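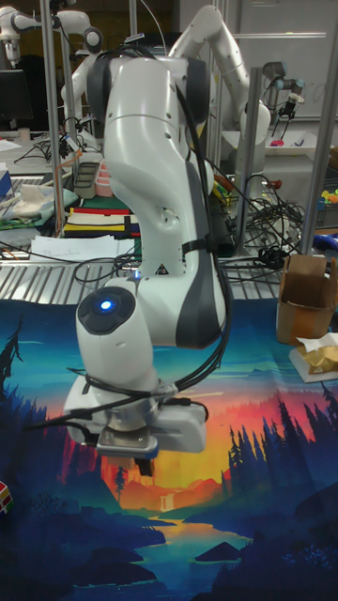
### 3.2 Unterlage und Gegenstände

Als Unterlage für alle Ablageaufgaben diente eine bedruckte Matte mit Landschaftsmotiv (Niltwood). Einfarbige Matten wurden in der Vorstudie verwendet und anschließend verworfen, da sie die visuelle Trennung von Gegenstand und Hintergrund gegenüber häuslichen Oberflächen zu stark vereinfachen. Das Motiv enthält sowohl großflächige Farbverläufe als auch kleinteilige Silhouetten und erlaubt damit eine Abstufung des lokalen Kontrasts innerhalb einer einzigen Unterlage.

Der Gegenstandssatz Hovik umfasst 17 Objekte, die nach Farbigkeit, Kantenlänge und Oberflächenstruktur gruppiert sind. Insgesamt wurden 2817 Ablagen protokolliert; angestrebt waren 3000. Die Differenz geht auf Durchgänge zurück, in denen die Ausgangslage nicht vollständig dokumentiert war. Diese Durchgänge wurden vor der Auswertung entfernt.

### 3.3 Lage auf dem Motiv
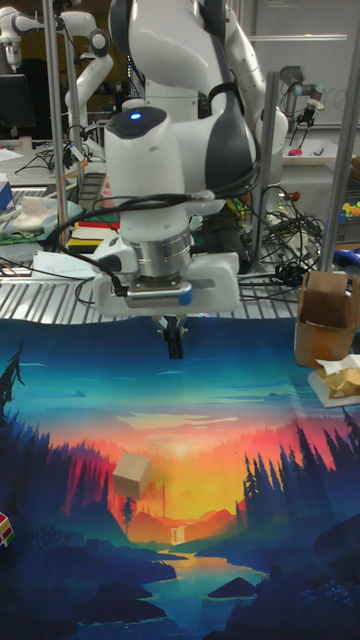 **Abbildung 2:** Holzwürfel und mehrfarbiger Puzzlewürfel auf der Landschaftsmatte, rechts daneben ein offener Karton.

Die Ausgangslagen wurden nach dem darunterliegenden Druckbereich kodiert. Unterschieden werden Himmel, Sonnenuntergang, Bergrücken, Gewässer und Baumsilhouetten. Maßgeblich ist der Bereich, den die Grundfläche des Gegenstands überwiegend verdeckt. Der kleine beigefarbene Holzwürfel in Abbildung 2 liegt links der Mitte über dem orangefarbenen Teil des Motivs und fällt somit in die Klasse Sonnenuntergang. Seine Oberseite ist heller als die beschatteten Seitenflächen; für die Kodierung bleibt dieser Unterschied ohne Belang. Der Puzzlewürfel am linken Mattenrand wird gesondert als Randlage geführt.

Behälter neben der Matte erhalten keine Bereichsklasse. Für sie wird lediglich der Öffnungszustand vermerkt (offen, teilweise offen, geschlossen). Maßgeblich ist dabei die Stellung der Deckelklappen; bei Kartons mit aufgestellten Klappen lautet der Eintrag stets »offen«, unabhängig vom Inhalt.

Grenzfälle zwischen zwei Druckbereichen wurden mit dem Schema Hendance ein zweites Mal kodiert. Bei abweichendem Ergebnis galt die Zweitkodierung.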